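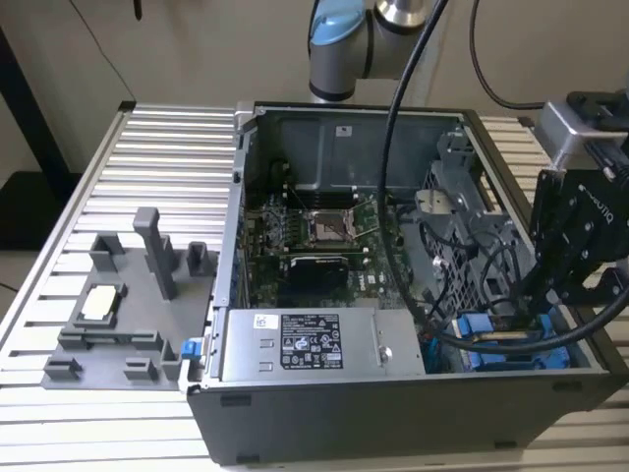 What's Inside a Computer?

A desktop computer is a box that hums under a desk and gets blamed for everything. Most people own one for years without looking inside, which is a pity, as the inside is far more interesting than the outside. The outside is mostly a place for dust and stickers.

The tall kind is called a tower. To see into it you lay it on its side and take off the side panel, and then the tower isn't very tall any more. Everybody goes on calling it a tower anyway. Computer people are like that.

The tower at the top of this page has a black plastic shell and a lot of silver-grey sheet metal inside it. The metal holds everything in place, so that the expensive bits don't rattle about like peas in a tin.

The motherboard

The big green board is the motherboard. Its job is to let all the other parts talk to each other, and it does this with thin metal tracks that run across it like the streets of a very crowded town. If you shrank the whole of Tirnmont and took out the duck pond, you'd get something similar.

Those tiny lumps all over it are components. Some store a little electricity, some slow it down, and some switch it on and off. You don't need to learn their names today. There are a lot of them and they won't be offended.

The missing brain

Look for the square socket on the green board with a metal frame and a lever, both lifted open. It's where the processor goes. The processor is also called the CPU, which stands for central processing unit, and it does the computer's thinking. (It's not thinking quite like yours. A processor has never once wondered what's for tea.)

The socket is empty, so this computer couldn't add 2 and 5. With a processor fitted it could add 1,237 and 2,554 before you'd found a pencil. The answer is 3,791, if you were about to go and find one.

The bottom of a socket is covered in tiny metal contacts. Each has to meet its partner on the processor, and they are easy to damage, so fingers stay well away. Once the processor is sitting in its place, the frame comes down over it and the lever holds the lot tight. It's a bit like the clip on a lunch box, except that the lunch box costs less to replace.

Somewhere to remember things

Next to the socket is a row of long, thin slots. Memory goes in these. Memory comes on narrow sticks, and it holds whatever the computer is busy with right now: the game you're playing, the story you're typing, the eleventh picture of the same dog.

When the power goes off, this sort of memory forgets the lot. That is why grown-ups shout "Did you save it?" from the kitchen. They have all lost something once, and they've never got over it.

For keeping things a long time you need a drive. In our tower there's a grey metal cage on the right, with holes in its panels, and blue carriers in slots below it. A carrier is a sort of tray that holds a drive so it can slide in and out. Think of a chest of drawers, only with holiday photos in place of socks.

The power supply

The silver box lying along the lower part of the case is the power supply. Electricity from the wall is much too strong for the delicate parts, so the power supply turns it into a gentler kind and shares it out through cables.

It has a black label with white writing and a table of numbers, which tell you what sort of electricity goes in and how much can come out. Nobody reads it for fun.

You must never open a power supply, even when it's unplugged. It can hold on to a nasty shock after the plug has been pulled out. Adults who fix computers for a living leave that box shut too.

Keeping cool

All that work makes heat. A part that gets too hot will slow down, or sulk and switch off altogether. To stop this, computers use lumps of metal called heatsinks, which soak up the warmth and pass it to the air. Fans then push the warm air out of the case – that's the humming you can hear, and also where the fluff comes from.

And the spaghetti?

The tangle of black cables in the cage is perfectly ordinary. Inside a computer, some cables carry power and others carry information. Tidy cables let the air move about more easily. Untidy ones usually work as well, a fact you may not use when someone asks about your bedroom.

Want to see one for yourself?

Ask a grown-up whether there's an old computer nobody needs any more, and look at it together. It must be switched off and unplugged first. Let the grown-up take off the panel, keep your drink in another room, and touch a bare metal part of the case before anything else, so that any static electricity leaves you without going through the motherboard. Put the screws in an egg carton. One will still roll under the fridge, but you'll have the rest.

Then see what you can find:

• a big flat board with lots of little parts on it
• a row of long slots
• a metal box with a label full of numbers
• a cage or tray for drives
• more dust than you thought possible

Related pages

Where Does the Dust Come From?
How a Keyboard Knows Which Key You Pressed
The Felora Book of Switches: Our Review
Why Batteries Go Flat
Pettigrew the Snail Explains Wi-Fi (Slowly)
A Day at the Mivell Recycling Depot

Last updated: December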